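Trevaskis opens used van site in Plesdale

December 9, 2018

Trevaskis, the used car dealer, has opened a second site in Plesdale selling vans and pickups only. The yard is on the old bus depot land off Drolico Road and has space for 296 vehicles, with a service bay and an MOT lane at the back.

The firm says every van on sale will be less than nine years old and will come with a full service record. Prices start below those at the main showroom, as most of the stock is bought straight from hire fleets at the end of their contracts. Part exchange is open to private owners as well as trade customers.

The site employs 20 people. Nine of them moved across from the main showroom and the rest were taken on this autumn. Customers waiting for a service can use a lounge on the first floor, with free tea and coffee, desks and shelves of books.

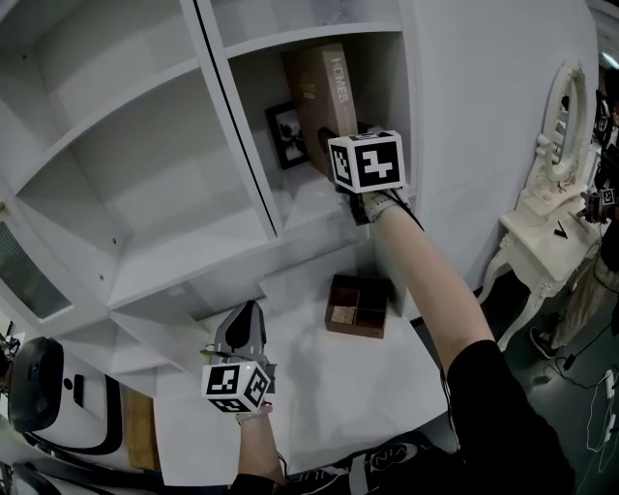

Finance and opening hours

Loans are arranged through Zolto and run for up to five years. A deposit is needed on pickups - vans can be taken without one, subject to a credit check. Buyers can reserve a vehicle for 29 pounds, which is taken off the price at collection.

The yard is open from 8am to 6pm, and test drives should be booked by phone the day before. Van servicing at the main showroom will stop in March, when all bookings move to the new site.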